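February 2021
Gemma Dunmore, to the Boltanport home & workshop list

Hi Mohandas, hi all,

Mohandas wrote:

> My mother is 84 this spring and my sister has got it into her head
> that in a year or two we can buy a machine to help her in the house.
> Dishes, laundry, locking up the shed, the lot. I run a small shop
> floor myself (hinges and gate hardware, 23 of us on a full day) and
> I can't even get a machine to sort the returns bin for me. Gemma,
> you go on about robot arms more than anybody here. Is my sister
> dreaming? Please give me something I can forward to her, and please
> not the whole history of the subject.
> Mohandas

I'll try to keep it short, though you know me. First of all, my best to your mother, and please tell her the lemon pickle was wonderful and the jar is washed and waiting to come home!

I don't think your sister is dreaming, but I do think she's early. I've put my thoughts under numbers so you can snip out whatever you don't want to forward.

1. What the machines are good at today.

If the thing to be picked up is always the same thing, and it's always in the same place, a machine will beat you and me and go on beating us all night. You have this already, Mohandas, with your hinge press, even if you wouldn't call it a robot. At my old job at Panicker we had one arm that moved trays from a rack to a belt, and in the four years I was there I think it had fewer sick days than anyone in the building. But if somebody left the rack a hand's width to the left, it would reach very confidently for a tray that wasn't there, and then a person had to walk over and put things right. So a "robot for the house" in that sense you more or less own. It's the dishwasher, and you still have to load it.

2. What they find hard, and why I'd point your sister to padlocks.

People always ask about folding shirts, and shirts are bad, I agree. But I have come to like padlocks as a test, because everybody has one and nobody over the age of six thinks of them as difficult. You pick up the lock, you turn it until the keyhole is where you want it, you find the key (which is thin and flat and lies tight against the table, just the kind of thing a stiff pair of fingers hates), you put it in the right way up, and then you twist one thing while keeping the other still. That's a two-handed job. Try it with one hand in your pocket some evening. Then try it wearing oven mitts, and you'll have a fair idea of what it's like with two plain fingers per hand and not much feeling in them.

The pair of arms below has a blue lock to deal with, and a dark one and a little brass one besides, so there are different sizes and different keys to cope with.
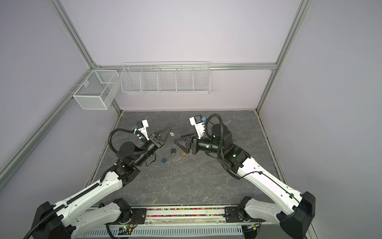
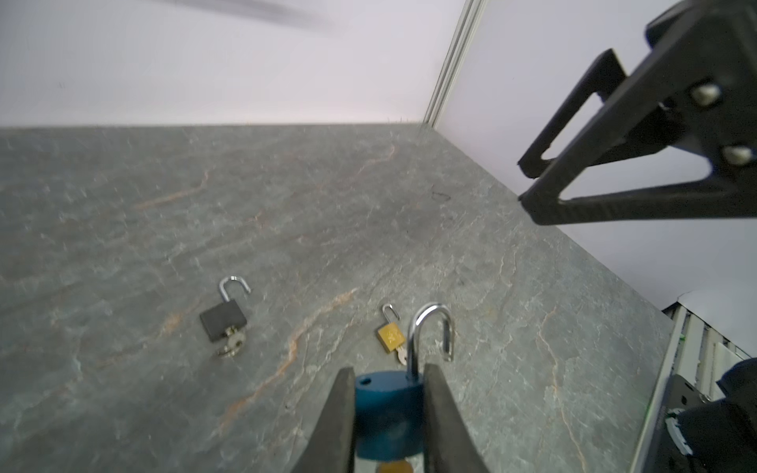
3. How to read the videos.

Your sister has surely seen the same ones I have, where a machine wipes a counter and puts a cup away and the music swells. I don't say they're fake. I would just ask her to look for a few things. Is it sped up? There's often a little "x4" or "x20" in a corner, and at x20 a nice brisk minute of tidying was twenty minutes of somebody's afternoon. Is a person steering it from the next room? Plenty of them are driven that way, and it's perfectly respectable work, but it tells you what the arms can do with a human brain attached, and your mother would be buying the arms without the brain. And does the video show it again with the cup somewhere else? That last one is my favorite. Định Châu (he's on this list but never posts, hello Định!) keeps a notebook of them and says he hardly ever gets to tick that box.

4. Your returns bin.

This is closer than the house, I think, and I'd be more hopeful about it. You have a bench, you have decent light, you know every part you sell, and no grandchild is going to leave a shoe in the middle of it. Sorting loose hinges by size is something I would ask for a quote on. Zdzisław Sowa over at Vunomel looked into it for their fittings and got as far as a trial, and the part that sank it was the bagged returns, all those crinkly little bags with a receipt stapled to them. If you could get your customers to send things back loose you'd be halfway there, but I've met your customers.

I'd say don't sign anything that can't be tested on 500 of your own returns, out of your own bin, with the tape and the grease still on. A salesman's clean samples will tell you nothing.

5. Your mother.

For the next few years I'd spend the money on duller things. A vacuum robot if she has few rugs (mine eats fringe). A lever handle in place of the round knob on the back door. For the shed I would skip the key altogether and fit a lock with big push buttons, which she can work with cold fingers and without her glasses. Divya Namboodiri put one of those in for her dad and can tell you which sort holds up in the rain.

Then let your sister ask again in a few years! I'd love to be wrong. When there's a machine that can go into an ordinary kitchen it has never seen, find the key in the drawer with the string and the dead batteries, and go lock up the shed, I'll be first in line, and I'll bring the pickle jar back in person.

Do send a photo of the bin, by the way. I'm curious how bad it is.

Warmly,
Gemma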